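3.2 Shared desks and where people put their things

Interviews were held at the Gurkeck and Kadum offices in January, with 21 staff members who had given up assigned desks the year before. Each interview lasted up to 70 minutes and was coded by two of the authors (Hrytsenko and Dovhaniuk). Disagreements were settled by a third reader.

The most common complaint was storage. Lockers at Kadum are on a different floor from the desks, and people said they carried only what they needed for the morning. At Gurkeck, where lockers stand beside the work area, the complaint came up in 3 interviews. Noise was mentioned less often than we expected from the pilot (Levchenko and Yatsenko, in preparation).

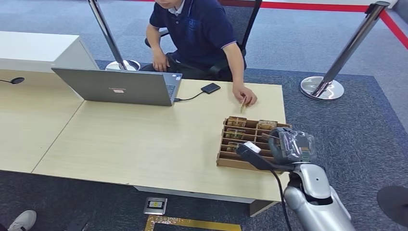
Figure 4. Person seated at a long table with an open laptop.

Long tables drew mixed answers. Staff liked being able to spread out but were unsure how much of the surface was theirs, and most took their cue from fixed features. Where two table sections meet, as at the diagonal seam in Figure 4, the joint was often treated as a border between neighbors. An open laptop was read as a claim on the space in front of it. Coats and bags were read this way only at Gurkeck.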